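Spannbettlaken Sturnimel - Wäscheprogramm für Wohnheime, Gästehäuser und Pflegeeinrichtungen

Artikelgruppe: Bettwäsche, Objektbereich
Hersteller: Jirkeo Objekttextil
Stand der Produktinformation: 24. Juli 2021

Das Spannbettlaken Sturnimel ist für den Dauereinsatz in Häusern mit regelmäßigem Wäschewechsel vorgesehen. Es wird aus gekämmter Baumwolle mit Elastananteil gefertigt und besitzt einen rundum laufenden Gummizug. Die Steghöhe ist auf handelsübliche Matratzen abgestimmt. Für Boxspringbetten und Matratzen mit Auflage steht die Ausführung Sturnimel Hoch zur Verfügung.
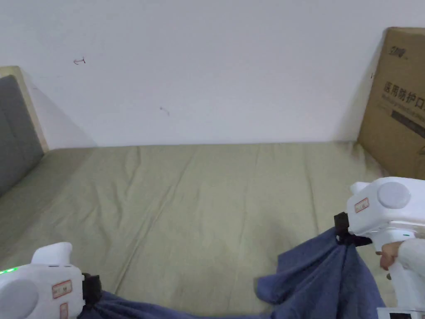

Das Laken ist bei 60 Grad waschbar und für den Trockner auf niedriger Stufe geeignet. Bei der ersten Wäsche ist mit einem geringen Einlaufen zu rechnen, das in der Konfektionsgröße bereits berücksichtigt ist. Auf Weichspüler sollte verzichtet werden. Chlorhaltige Bleichmittel sind nicht zulässig.

Farben und Größen

Lieferbar sind die Farbtöne Salbei, Sand, Nebelgrau und Weiß. Geringe Farbabweichungen zwischen einzelnen Färbepartien sind möglich. Nachbestellungen für bereits ausgestattete Etagen sollten daher unter Angabe der ursprünglichen Auftragsnummer erfolgen. Das Laken wird in Einzel- und Doppelbettgröße geführt; die Größe ist auf dem eingenähten Etikett vermerkt.

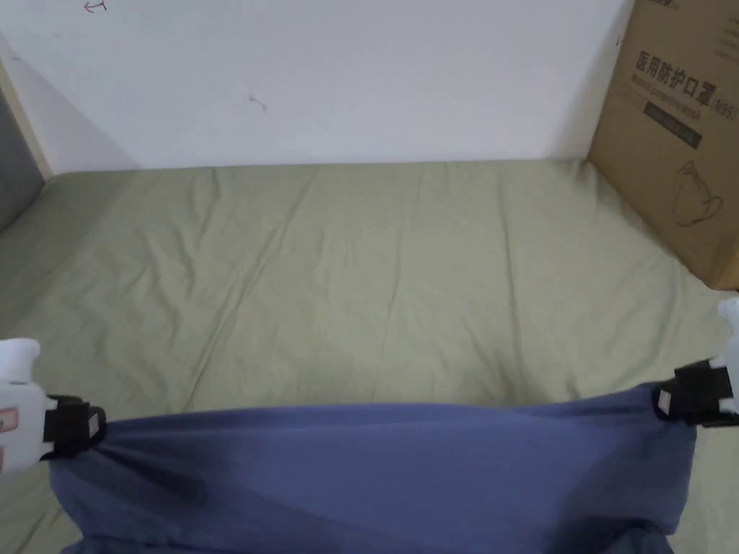
Bestellung und Lieferung

Die Abgabe erfolgt in Gebinden. Ab Lager sind bis zu 800 Stück je Farbton kurzfristig verfügbar, größere Mengen werden auftragsbezogen gefertigt. Die Bestellnummer für die Einzelbettgröße lautet 334, für die Doppelbettgröße 1650. Auf Wunsch wird die Ware mit Wäschereikennzeichnung geliefert - der Patchdruck ist im Preis nicht enthalten.
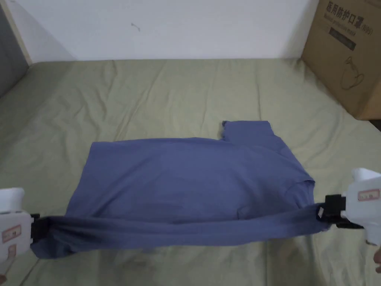

Passend zum Laken sind der Matratzenschoner Skutano sowie die Kissenbezüge der Serie Montoya erhältlich. Beide Artikel können gemeinsam mit Sturnimel gewaschen werden, sofern die Farbtöne getrennt bleiben.

Musterstücke und Farbkarten werden Einrichtungen auf schriftliche Anfrage kostenfrei überlassen. Ansprechpartnerin im Objektvertrieb ist Noelia Campos. Reklamationen sind vor der ersten Wäsche unter Beifügung des Lieferscheins anzuzeigen.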